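# A visit to the Gralen bathroom ceramics factory

26 January 2018

I have been writing for two years about small renovations, mostly my own, and in December I got an invitation to see the Gralen factory. They make washbasins, shower trays and some tiles. I said yes before I looked at the map. The factory is 134 kilometers from my home, and the last part of the way is a narrow road between fields, with trucks coming the other way.

There were 18 of us in the group, mostly plumbers and shop owners. We got a paper badge, a yellow vest and plastic covers for the shoes. The covers were too small for me and one of them broke already on the first stairs.

The tour began in the room where the clay is mixed. I expected it to be dusty, but the floor is washed all the time and the air felt like in a cellar. The mixture, which they call slip, stands in big tanks and is moved slowly so that it doesn't settle. Our guide said that the recipe changes a little with every delivery of clay, and that they test it every morning before the first molds are filled. I asked how long a plaster mold can be used. After a certain number of castings it doesn't drink the water so well anymore, the walls of the basin become uneven, and then the mold is thrown away. There was a whole container of old molds behind the building.

From the casting hall we went to drying. For me this was the most interesting part, although there is almost nothing to look at. The basins stand on shelves in a warm room and they become smaller. A basin loses size when it dries and again when it is fired, so the mold must be clearly bigger than the product. If it dries too fast, it cracks near the drain hole. One of the plumbers told that he once installed a cheap basin with such a crack hidden under the glaze, and the customer called him three months later. Everybody in the group had a similar story and we stayed there longer than planned. 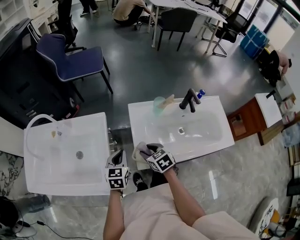
Glazing is done partly by machine and partly by hand. The large simple shapes go through an automatic line, and the models with deep corners are sprayed by people in closed cabins. The white color is not one color. Gralen has several whites, and the guide put three samples on a table and asked us to say which is the warm one. I was wrong. The shop owners were all right, of course. They told me that it's the most common reason for a return: the basin is from one series and the toilet from another, and under the lamp at home they don't match.

The kiln is a long tunnel and you can't go very near. The carts enter at one end and come out at the other many hours later. Even in January, people work there in T-shirts.

After the kiln, each piece is knocked with a small wooden hammer. A good one sounds like a bell, and a bad one sounds short and flat. We were allowed to try it, and I think I could hear the difference in most of them - but not in all. Pieces with a small mark on the glaze are sold as second choice in the factory shop.

We had lunch in the canteen (soup, potatoes, a very good apple cake) and then a talk about faucets by a partner company, Nomer. It was too long and too much about prices. I noted only one useful thing: measure the height of the spout together with the depth of the bowl, otherwise the water splashes over the edge.

The shop is open to visitors after the tour. A second choice basin in the size I need costs about 300, without the faucet. I didn't buy it, as I came with a small car and two other people, but I wrote down the number of the model. The tour is free and takes half a day. You must register by email, and I recommend to bring your own shoes with a thick sole, the floor in the casting hall is slippery.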